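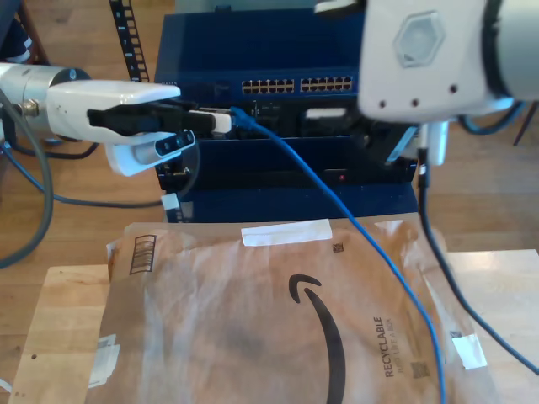 Cable work at the switch, Borano bench.

Flornonell Project - Progress Report, 7/4/20
Print | E-mail this page

Thank you again for your patience with us this spring, and for the kind notes on our last report. We have now gathered 122 usable examples of cable handling toward the 2,000 we promised you, and we feel good about the pace.

Share (11)

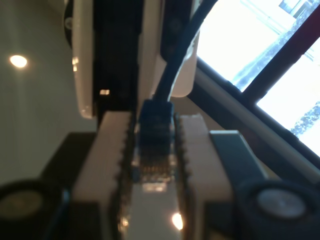

Gripping is where most of our June effort went. A network plug is a small, slippery thing, and the model has to learn how it should sit before it goes anywhere near a port. We like grips such as this one, with the ridged inner faces on either side of the plug and the gold contacts left in plain view.

Search Amato reports 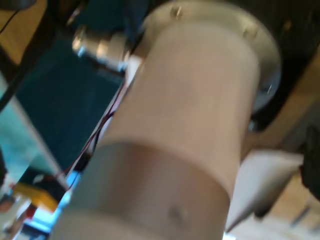 Blur is still our biggest headache, and we would rather tell you so plainly. We sort every example by how clear its views are, and a view filled by a big beige cylinder with soft edges goes in the lower pile - kept, but given less weight in training.

Next come the two-arm examples, which take longer to gather and longer to check. We would like 200 of them

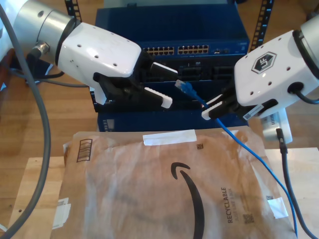
before the Gallolow review, and we will write again once the first batch has been labeled.

E-mail to a friend | Print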